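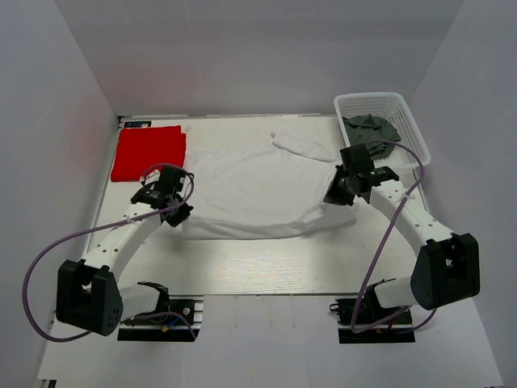

Rangate ferry timetable, and has anyone stayed at the Estance bunkhouse?

marshwiggle
Posted Sat 11 April
Hello all, hoping for some local wisdom. My sister and I are planning a week out at Rangate (first time, very excited!) and I can't make sense of the new ferry timetable. The PDF has the early boat running every day but the board at the harbour office apparently says weekdays only. Which do I believe? Also wondering about the bunkhouse at Estance – it's the only thing left in our budget that isn't a tent.

tollbar57
Believe the board. The PDF is last year's with a new cover on it. We drove up for the Saturday early boat and sat in the car park eating crisps until the 13.10.

Bunkhouse is fine. Bring slippers, the floor is freezing, and take coins for the shower. 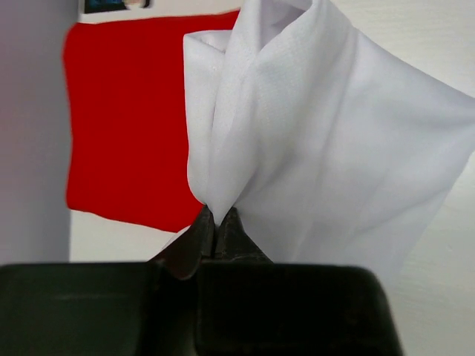

Re: Rangate ferry timetable

peg_on_the_hill
I'd disagree about the bunkhouse, sorry tollbar. We had two nights there and the drying room didn't work, so everything we'd walked in stayed soaked. For a few pounds more you can get a room over the shop at Ene, and you're right by the path to the lighthouse. Masanobu Hoshino's walking guide has a whole chapter on that stretch and I'd say it's the best day out on the whole coast.

tollbar57
"A few pounds more" was £57 a night when I looked! Bunkhouse is less than half that. And the drying room was working when we went.

peg_on_the_hill
Fair enough, prices may have gone up since the telly people came. Everything has. I paid silly money for a scone.

harbour_lil
I live here, so for what it's worth – the visitors are very welcome, but please don't all try to park at the Ene road end. The bin lorry couldn't turn last week. There's a proper car park behind the hall and it's a ten minute walk.

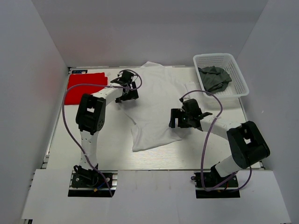 And on the boat, tollbar is right, no early sailing at weekends until the end of the month. If you're on foot you can ring the Arkano, the little red one. He takes 13 passengers and goes when he's got enough to bother. Cash only, and he won't take bikes whatever the website says.

marshwiggle
This is so helpful, thank you! We've gone for two nights in the bunkhouse and the rest at Ene, so you can both be right. Is the shop open Sundays?

harbour_lil
Mornings. Get there before the bread goes.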